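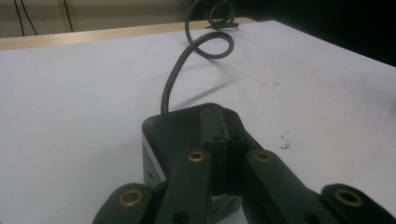 白天板の作業台「Erraji（エラジ）」

広くて平らで、上に置いたものがよく見える台がほしい。Plirthorpe に寄せられるご相談は、突きつめるとたいていこのひと言になります。Erraji はそうした声にお応えしたくて長いことあれこれ手を入れてきた作業台で、おかげさまで今では当店でいちばんお問い合わせの多い品になりました。少し長いページですが、お茶でも飲みながらゆっくりお読みいただければうれしいです。

天板のこと

色は白のみです。正確に申しますと、ほんのわずかに灰色へ寄せた白です。試作のころは真っ白な板も用意したのですが、設計を担当した Driss Helmy が一日その前に座ってみたところ、夕方には目がしょぼしょぼすると言い出しまして、そこから少しずつ色を落ち着かせていきました。黒い工具や濃い色の部品を置くと輪郭がくっきりと出ます。小さなねじを転がしてしまったときにも探しやすく、細かな手仕事をなさる方には特に喜んでいただいています（私も検品のときはいつもこの台です）。

表面には段差も溝もつけていません。引き出しやペン皿のようなものを組み込んではというお話も何度かいただいたのですが、台の上は使う方がお決めになる場所だと思っていますので、ずっと平らなままで作り続けています。物を滑らせて寄せる、裏返す、また戻す、そういう動作が引っかからずにできるのは、毎日のことになるとずいぶん違うものです。

白い台ですから、当然、使えば点々とした汚れやこすれた跡は目につきます。お客様にはご購入の前に必ずそうお伝えしています。日々のお手入れは、固くしぼった柔らかい布で拭いていただくだけで十分です。落ちにくい跡には、薄めた中性洗剤をお試しください。研磨剤の入ったクリーナーと、メラミンのスポンジはお使いにならないでください。

木の縁と背板

奥側には明るい色の木の縁を見せ、その先に木の背板を立ち上げています。白い面だけですとどうしても事務的な感じになりがちなところへ、細い木の色が一本入るだけで部屋になじみ方が変わります。木目は一台ごとに違いますので、見本のとおりにならない点はどうかご了承ください。

背板は、奥へ押しやったものの行き止まりにもなります。束ねたコードや延長ケーブルを作業中だけ奥へ寄せておく、という使い方をなさる方がとても多いです。手前を広く空けておけるので、両手を使う仕事がぐっと楽になりますよ。
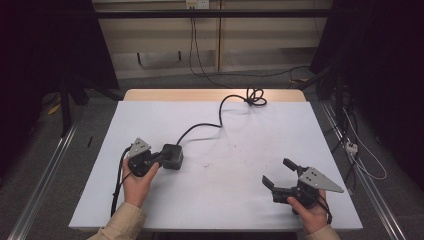

天板の奥側。明るい色の木の縁と、立ち上がった木の背板

置き場所について

壁のコンセントに近いところへ、背板の側を壁に向けて置くのが私たちのおすすめです。ただ、ぴったりつけてしまうとプラグの抜き差しに困りますので、手が入るくらいのすき間は残してください。ケーブルを床に這わせる場合は、足の通る側を避けて、できるだけ台の向こう側でまとめておくと安心です。

床はカーペットでもフローリングでもお使いいただけます。毛足の長いカーペットの場合は、設置してから一週間ほどたったころに、もう一度がたつきを確かめてみてください。脚の先を回すと高さを少しだけ調整できます。

照明の位置にもすこし気を配っていただけると、白い天板の良さがよく出ます。真上からの光だけですと、手元にご自分の頭の影が落ちてしまいます。窓の光が横から入る場所でしたら、それがいちばん気持ちよく使えると思います。

使っている方の声

「届いた日は大きいかなと思ったのに、ひと月もしたらこの広さが当たり前になってしまいました。両手で別々のものを持っていても、ひじの置きどころに困らないのがいいです。うちでは組み立ても、配線も、ついでにお昼も全部この上です」（Chaimae Gaber 様）

「白なので汚れは見えます。見えるから拭きます。前の茶色い机のときより、結果としてきれいにしています」（Balthasar Oberholzer 様）

Oberholzer 様からは、背板をもう少し高くできないかというご要望もいただきました。高い背板は今のところ受注でのお作りになりますので、ご希望の方はご注文の前にご相談ください。

仕様

品名：Erraji 作業台
天板の色：白（わずかに灰色寄り）
奥の縁と背板：木、明るい色
耐荷重：約100 kg（天板全体に均等にのせた場合）
組み立て：お客様組み立て、作業は2人で
付属品：六角レンチ、脚先の調整具、組み立て説明書
保証：7年（天板の反り、脚部の破損）
配送：玄関先でのお渡し。設置をご希望の場合は別途1,000円

寸法は、お部屋に合わせて幅と奥行きを選んでいただく方式です。搬入経路が心配な方は、玄関と廊下の幅、曲がり角の様子をメモしてお知らせください。Khadija Ezzat が一件ずつ図に起こして、通るか通らないかをお返事しています。

組み立てのときのお願い

天板は、箱の中では白い面を下にして入っています。毛布か段ボールを床に敷いて、そのまま裏を上にした状態で脚をつけてください。ねじは最初から締めきらず、四隅とも仮に留めて、全体のゆがみを見てから本締めに進みます。背板は最後です。起こすときは必ずお二人で、天板の両端を持ってください。背板をつかんで持ち上げるのは避けていただきますようお願いいたします。

納期とお問い合わせ

通常はご注文の確認後に製作を始めます。例年11月はご注文が重なり、いつもよりお待たせすることがあります。お急ぎのご事情がありましたら、ご注文フォームの備考欄にひとこと添えてください。できるだけの調整をいたします。

木の縁の色見本と天板の小さな切れ端は、無料でお送りしています。画面で見る白とお部屋で見る白はやはり違いますので、迷っていらっしゃる方は遠慮なくお申しつけください。届いたら昼と夜の両方、実際に置く場所で見比べてみるのがおすすめです。

製品についてのご質問：Plirthorpe 作業台係 Essam El Sherbiny

あわせてご覧いただいている品
Erraji 用 替え脚先
Erraji 用 高さのある背板（受注製作）
ケーブルをまとめる布バンド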